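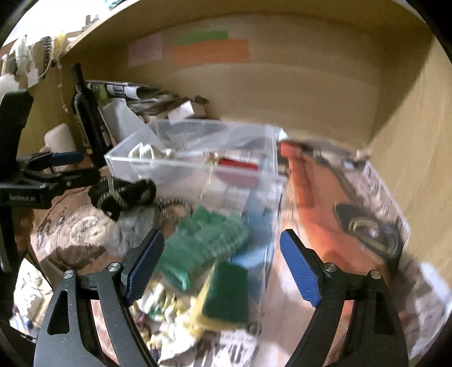
Figure 7-1. Hand-held gripper with jaws open. Blue finger pads, one per jaw.

7. Jaw does not close fully or drops the object

Use this section when the gripper lets go of an object during a lift, or when one jaw stops short of the other. It applies to the Jurnov hand-held unit with ridged finger pads. For faults in the camera or the recording software, see Section 9.

CAUTION: Keep fingers out of the linkage openings while the trigger is connected. The triangular openings close up as the jaw moves and can pinch hard enough to break skin.

CAUTION: Stop work at the first drop. Do not repeat the lift to see if it happens again. Two of the pad failures reported to us started as a single slip and ended with a torn pad.

7.1 Before you start

You will need the 2 mm hex key from the kit, a lint-free cloth, isopropyl alcohol, and a spare pad set. Work on a flat table with good light. The pivot screws are small and roll easily — put a tray under the tool.

7.2 Check the pads

1. Set the tool down with the jaws open and disconnect the trigger cable.
2. Look along the ridges of each pad. Replace the pad if any ridge is torn, flattened, or lifting from its backing.
3. Press the tip of each pad sideways with your thumb. It should flex and return. If it slides on the jaw, the pad is not seated.
4. Wipe both pads with alcohol and let them dry before you close the jaws.

Note: Replace pads in pairs. A new pad facing a worn one pulls light boxes to one side and they tilt as they come up.

7.3 Check the pivot screws

1. Find the silver pivot screws at the joints, two on each side.
2. Hold the jaw near its tip and move it gently up and down. There should be no click.
3. If you feel a click, tighten the screw nearest the play by one eighth of a turn. Check again before turning it further.
4. Move the jaw through its full travel by hand. It must swing freely. If it binds, back the screw off by the same amount.

Do not use thread locker on these screws. It gets into the joint and the jaw will stick.

7.4 Reset the closing point

1. Reconnect the trigger cable.
2. Open Settings, then Jaw, then Closing Point.
3. Squeeze the trigger until the pads touch and hold it there. The reading should settle at 1000.
4. Select Save. If the reading stays below 1000 with the pads touching, repeat 7.3 and try once more.

7.5 Test lift

1. Use an empty box of no more than 100 g. Do not test with glass, or with a box that has loose parts in it.
2. Grip below the rim on two opposite walls.
3. Raise it slowly to a hand's width and hold for a count of ten.
4. Repeat with a 200 g load, then with 300 g. Stop if the box turns or slides.

If the load slips at 300 g with new pads fitted, take the unit out of service and tag it. Send it to Osolar Service, attention Wanda Crenshaw, with the pad set still mounted and a note of the last reading from 7.4.

Revision note, Jun 4, 2025: thread locker warning added to 7.3. Test loads in 7.5 lowered after a report from Callum Urquhart.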